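The Register

Tahira Bangash kept the register of small parts at Kelen for eleven years, and when she retired the register came in a cardboard box with the labels and a roll of tape. Jawad carried it to his mother's spare room and set it beside the cabinet. The last line was dated 12/26/21. It said: one spring, short, returned to drawer.

The register listed 1,934 entries. Each entry had a location, a quantity and a condition. The locations were written as a row letter and a position, read from the left. A narrow drawer took one item type. A wide drawer took up to 5, with card dividers cut to the height of the front lip. These rules were on the inside cover in Tahira's hand, and under them, in pencil, was a rule she had not numbered: a drawer is never opened to see what is in it.

Jawad was to check the cabinet against the register before the buyer came. The buyer was Danish Soomro, who had offered 400 for the lot on condition that the two agreed. 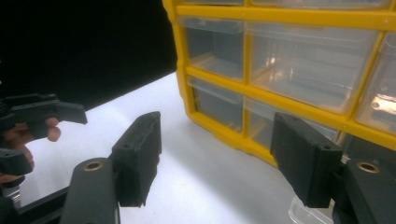 First Pass

He began with the third row. The procedure was to read the line, open the drawer, compare, close the drawer and initial the line. He did not work fast. A yellow cabinet of this type has a tight fit in cool weather, and a drawer pulled at an angle will bind on the divider. If it binds it should be pushed back fully and pulled again from the center of the lip.

The first narrow drawer was listed as washers, brass, 40, good. It held nothing. He initialed the line and wrote "absent" in the margin. The next was listed as pins, steel. It held nothing either. He looked through the clear front of the one after that before he opened it, and then he opened it anyway, as the procedure required.

By the end of the row he had written "absent" against every line. He went back to the inside cover and read the penciled rule a second time.

His mother was in the kitchen with Ásdís Þorgeirsson from the old packing bench. He could hear the kettle. He asked through the door whether any of the parts had been moved.

"Moved when?" said Tahira.

"At any time."

"August," she said. "Mathias took them back to the floor. They were Kelen's parts. The cabinet was mine."

"And the entries after August?"

The kettle switched off. She said that a register with a gap in it was no use to anyone, and that she had gone on entering what would have come in and what would have gone out, at the usual rates. It had balanced every week. He could check the arithmetic.

Second Pass

He checked the arithmetic. It balanced. He took a clean sheet, ruled four columns and started again from the top row, this time recording only the drawers: present, sound, runs freely. One at the right end of its row came out farther than the others and needed to be supported from below when returned.
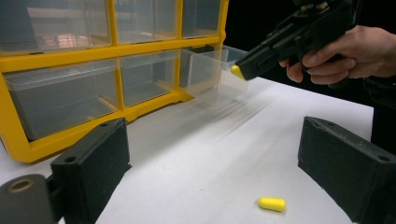
Kausar Pirzada wanted to know whether the price was for the drawers or for the book. Jawad said it was for both, provided they agreed. She turned the clean sheet around on the table and read down the columns.

"Then sell him this one," she said. "It agrees."

"It's a single page."

"How many pages did he ask for?"

Jawad found the message. Danish Soomro had not specified a number of pages. He had asked for a cabinet, yellow, clear drawers, and a list that matched it.

Jawad put the sheet in a folder and wrote the location of each drawer on a fresh label. The old register he closed and put back in its box. Tahira came in with her glasses on and took it out again. She turned to the last page, uncapped a pen, and under the spring she wrote: cabinet, one, complete, out. Then she asked him for the date.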